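灰墙

奶奶留下的那间屋子，从七月一直空到秋天，我们才终于凑齐了时间去收拾。说是凑齐，其实就是我和姑姑两个人。堂哥在电话里讲好要来的，后来说船票没买到，再后来连电话也不打了，姑姑倒也不生气，只说，少一张嘴吃饭，锅里的粥还能稠一点。

从伦杜纳赫（Lornudach）坐车过去要走很长一段沿海的路。那条路我小时候每年夏天都走，头靠着车窗，额头被玻璃震得发麻，一觉睡醒就到了。这回我没睡着，一路听姑姑讲她那只不争气的高压锅。她带了米，带了咸鸭蛋，带了两双旧手套，还带了一整卷塑料绳，说镇上的绳子卖得贵，而且一扯就断。

屋子在坡上，是当年爷爷从一户姓季米特里乌（Dimitriou）的人家手里买下来的，那户人家祖上开过船具铺，所以楼下的门特别宽，能推进去一辆板车。奶奶一直管那扇门叫“铺子门”，管后头的小门叫“人门”。家里来了客人，她总要站在坡上喊：走人门，走人门，铺子门的闩子坏了！喊了几十年，闩子也没有人去修，大家都习惯了从后头绕。

我们到的那天，也还是从后头绕进去的。

姑姑一进门就开窗子，一扇一扇地开，开到厨房那扇，推不动，拿手掌根砸了两下，砸开了，外头一只猫吓得从石阶上滚下去。屋里有一股樟脑和旧报纸的味道，还有一点点陈皮味。奶奶爱晒陈皮，晒完了用布袋子装着，衣柜里塞一包，鞋柜里塞一包，有一年连我的书包里也塞了一包，害得我同桌整个学期都叫我“凉茶”。

“先收厨房，”姑姑把袖子挽上去，“厨房收完了，人就有地方吃饭，有地方吃饭，心就不慌。”

这话是奶奶的话，连语气都是奶奶的。我看了她一眼，她自己没觉出来，已经蹲下去掏橱柜了。

厨房的东西说多不多，说少也真是不少。奶奶那辈人舍不得扔，玻璃罐子洗干净了留着，铁皮饼干盒留着，连包红糖的纸也压得平平整整，用橡皮筋捆成一叠。橡皮筋早就脆了，我一碰就断成几截，纸散了一地，每一张上都还有淡淡的糖味。我蹲着捡，捡着捡着就慢下来了。姑姑回头看我，说你要是每样东西都闻一遍，我们住到过年也收不完。可是她自己拿着一把缺了口的汤勺，在水龙头底下冲了又冲，冲了又冲，最后用毛巾擦干，放进了她自己的包里。

下午拉马伊来了。拉马伊·拉塔纳库尔（Lamai Rattanakul）是隔壁的邻居，嫁到镇上好多年了，和奶奶做伴的时间比我们加起来还要长。她端了一锅汤，用毛巾裹着锅耳朵，从两家中间那道矮墙上递过来，人再从大路上绕一圈走进门。我说您直接跨过来不就好了，她说那怎么行，汤可以翻墙，人不可以，你奶奶讲的。

汤里有香茅，有鱼，酸酸的，喝得人鼻尖冒汗。她们俩一个讲话带着南洋的调子，一个带着我们老家的调子，坐在厨房里讲奶奶，讲得比汤还热闹。讲奶奶有一年跟鱼贩子吵架，吵到一半发现认错了人，又不好意思收场，只好硬着头皮多买了人家两条鱼。讲奶奶学骑自行车，一路骑下坡去，到码头也没学会怎么下来，围着系缆绳的桩子转圈子，转到爷爷下工。我听得把勺子都放下了。我认识的奶奶是坐在藤椅上的，腿上盖着毯子，走路要扶墙，我从来不晓得她还骑过自行车。

“她扶的就是那面墙，”拉马伊说，拿下巴朝走廊一点，“楼上那面，灰的。”

那面灰墙我当然记得。奶奶的卧室在楼上，整间屋子刷的都是白的，单单靠床那一面是灰的。小时候我问过她为什么，她说，白的看久了眼睛疼。我又问那为什么不都刷成灰的，她说，油漆不够了。我那时候觉得这个回答很有道理，后来长大了，觉得这个回答是在敷衍小孩，再后来就把这件事忘了。

喝完汤，我一个人上了楼。床已经搬走了，是夏天办完事以后堂哥来搬的，他那时候倒是来了。地板上留着四个浅浅的圆印子，是床脚压的。太阳已经偏到房子后头去，窗子里进来的光软塌塌的，没有什么力气。我在原来放枕头的那一头坐下，想了想，索性躺了下去，像她从前那样侧过身子，脸朝着墙。

离得近了，那灰色就不是一种灰色。
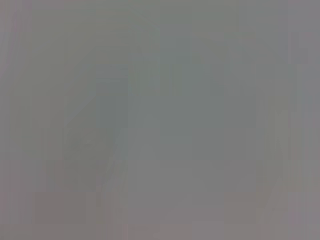 配图：埃夫西米娅·马克里斯（Efthymia Makris）

有的地方暖一点，有的地方发青，像隔夜的茶水，靠边的地方又透出一点点藕荷色来，淡得很，要眯着眼睛才敢说它有。一种灰挨着另一种灰，中间没有线，你说不准是从哪里变过去的。我躺着看，看得眼睛发了花，就觉得那里面慢慢有东西浮上来，像雾里的船，又像下雨天隔着窗帘看见的街。有一块颜色深些的，斜斜地坐在那里，上头窄，下头宽一些，像一个人披着毯子，靠在什么地方打瞌睡。

我不晓得躺了多久。姑姑在楼下喊我的名字，喊第三遍的时候带上了姓，我才爬起来。

可我没有下去，是她上来了。她站在门口，手里还捏着那卷塑料绳，看见我坐在地上，张了张嘴，大概是要骂我偷懒的，结果没有骂。她走过来，把绳子往地上一搁，扶着膝盖，也慢慢坐下了。

“你也看墙啊，”她说。

我说，嗯。

“我小时候生水痘，就在这里躺着，不准抓，手上套着袜子，”姑姑说，“闷得要死。你奶奶就陪我看墙。她说你看，那里有一座山，山底下有人在放牛。我看了半天，哪有什么牛。她说你不要急，你急牛就走开了。”

“后来看见了吗？”

“后来睡着了呀。”姑姑笑起来，眼角的皱纹都挤到一处去，跟奶奶一模一样，“痘也好了，就这么好的。所以后来我头痛发热，只要回到这里，都要朝着这面墙睡。你爸爸也是。你爸爸看见的是船，他什么都看成船。”

我问她，那这墙到底为什么是灰的。

她想了一会儿，想得很认真。风从楼下开着的窗子里串上来，把走廊上的门吹得一开一合，她也没有去管。

“船漆，”她说，“你爷爷那时候在船坞做工，刷船剩下的漆，师傅让他拎回来半桶。半桶，刷不了一间屋子的，只好刷一面墙。他还掺了别的漆进去，青的也有，什么都有，拿根竹竿搅一搅就往上刷。刷完了一看，一块深一块浅。你奶奶气得两天不跟他讲话。”

“真的是油漆不够了啊。”我说。

“当然是油漆不够了，不然还能是什么？”

我就笑，笑得停不下来。姑姑先是莫名其妙，后来也跟着我笑，两个人坐在空屋子的地板上，笑得拉马伊在隔壁院子里问出了什么事。姑姑冲窗外喊，没事！看墙呢！拉马伊哦了一声，好像这是再平常不过的回答，接着又去收她的衣裳了。

那天夜里我们就睡在那间屋里，打的地铺。姑姑睡外头，让我睡靠墙的那一边，说小的睡里面，这也是老规矩，虽然我早就不小了。被子是从柜子里翻出来的，有陈皮味。关了灯，墙就看不见了，可是我知道它在，伸手过去一摸，凉凉的。我在黑地里摸着它，听见姑姑翻了个身，问我，你说那个骑自行车的事，是真的假的？

我说，你也不知道啊？

她说我怎么会知道，我又没有出生。隔了一会儿，她又说，她怎么会骑自行车呢，她连缝纫机都踩得七歪八倒的。再隔了一会儿，呼噜声就起来了。

第二天收的是衣柜。衣柜收得快，衣裳都叠得好好的，像是她早就替我们收过一遍了。最底下有一只纸盒，装着些票据和信，其中有一张收条，是买这房子时另付的修屋顶的钱，写着3000，底下是季米特里乌家老先生的签名，花里胡哨的，像一条打了结的鱼线。收条背面有奶奶的字，铅笔写的，记着一笔一笔的小账：米，灯油，给孩子剪头发，刷子一把，26。刷子后头画了一个小小的圈，又在圈旁边写，退。

“刷子也要退，”姑姑凑过来看，“都刷过墙了，谁给她退呀。”

“也许就是生气的那两天写的。”

姑姑没有说话。她把收条翻过来，又翻过去，拿指头在那个“退”字上轻轻蹭了一下，怕蹭花了，赶紧又缩回去。她说这张你收着吧，你做事细，放在我那里要丢的。我就夹进了自己的本子里。

房子是要交给弗鲁迪代尔（Fludiddale）那边来的一对年轻夫妻住的，他们带着一个刚会走路的小姑娘，人还没到，先打了电话来问，哪些墙可以重新刷。姑姑捂着听筒看我，我也看着她。她松开手，对着电话讲，都可以刷，你们住进来就是你们的家，想怎么刷就怎么刷。讲完了停一停，又讲：就是楼上靠床的那一面，你们先不要急，先住一个冬天再看看。小孩子要是生病了，让她朝着那边睡。

对方大概问了一句为什么。

“白的看久了眼睛疼，”姑姑说。

挂了电话，她去厨房把粥端下来。咸鸭蛋切开了，一人半个，油流在碟子里，她拿筷子尖蘸着吃，这也是奶奶的吃法。拉马伊从矮墙那边递过来一碟腌木瓜，然后照旧从大路上绕过来，进了门先说外头要下雨了，你们的车还赶得上吗。

姑姑看看天，说赶不上就赶不上，再住一晚。她把那卷塑料绳从凳子上拿开，给拉马伊腾了个位子，又让我上楼去，把窗子关一关。

我上去了，关窗子用不了多少工夫，可是那天我关了很久。外头的云把光遮去了一半，墙上的灰又跟昨天的不一样。我没有找到放牛的人。船倒好像是有一只的，我正要看仔细，姑姑在底下喊，粥要凉了，这一回她喊的是我的小名。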